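Restocked as of Saturday — the Omenel bun flour is back, both sizes. Sorry for the wait. Orders going out in the order they came in.

# Omenel Low-Protein Bun Flour

Item 2779. For bao, mantou, steamed rolls, anything you want white and soft. Milled for us by Polishchuk, packed here in Dornton.

**What it is**

Plain soft wheat flour. No baking powder in it, no sugar, no yeast. People keep asking so it's up top now. You add your own leavening.

Fine grind. Still sift it if the bag has been sitting, it packs down in transit.

**Sizes**

- Small bag — fits a normal kitchen canister
- 25 lb sack — paper, stitched top, no reseal

Sack ships by itself. Can't combine with other items, the carrier won't take the box.

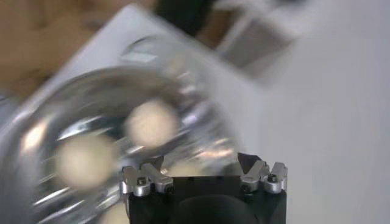 **Basic dough**

By weight please. Cups are all over the place with flour this fine.

- flour, 100 parts
- warm water, 50 parts to start, a splash more if it's stiff
- sugar, 6 parts
- instant yeast, 1 part
- a little neutral oil

Knead until smooth, longer than you think. Rest, covered. Knock the air out, shape, rest again untill they feel light when you pick one up. Steam over medium, not a hard boil. Heat off, lid cracked, wait a few minutes before you open up all the way.

Filled buns — roll the edges thinner than the middle. Pleat loose. Wet fillings should go in cold.

**Things that go wrong**

Wrinkled tops: usually too long on the second rise, or the lid came off too fast. Try a shorter rise first.

Yellow spots: that's baking powder that didn't dissolve. Mix it in a spoon of water first if you use it.

Gummy bottoms: water dripping or pooling. Paper squares under each bun, and a cloth under the lid if yours is metal or glass. Keep the cloth ends up away from the heat.

Dense all through: old yeast, or a cold kitchen. In January give it double the time, ours is freezing.

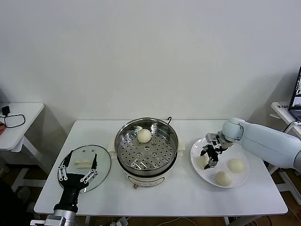 Felicidad Galang wrote in that she does the second rise right in the steamer with the heat off and a bit of warm water underneath, then turns it on without moving anything. Fewer collapsed ones that way, she says, and she's gone through two sacks. Worth trying. Start the clock when you see steam.

**Storage**

Cool and dry. Sack is not bug proof — move it to a bin with a tight lid once it's open. Freezer is fine for the small bag, let it come back to room temp before you weigh it out.

**Allergens**

Wheat. Packed in a room where we also handle soy and sesame.

**Shipping and returns**

Weekdays only. Unopened bags can come back, opened ones can't, unless it showed up torn. If it's torn send a picture before you throw it out.

Wholesale goes through the Lenden warehouse, ask for Josué Barros. Pickup there is mornings only, call first, the dock is tight and they dont hold pallets overnight.

**Goes with**

Paper liners (square), the short rolling pin, instant yeast in the brick pack. Round liners are out, no date yet.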